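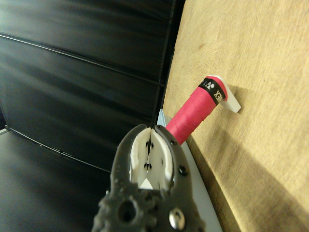

Would I put one of these in a shop? Only if I could leave it alone for a whole shift, and so far I can't.

Went to the open day at Juva in Millmont. They gave us 14 minutes at the bench before the next group came in.

White pads, pink racket-style grip, wood surface. Fine. Now show me a greasy wrench.

Imelda Cabanatuan ran the demo and took my questions — credit for that. Asked her about pad wear. She said 3,000 cycles. On what, though? Still waiting on the sheet.

Going back in December. I'm bringing my own parts.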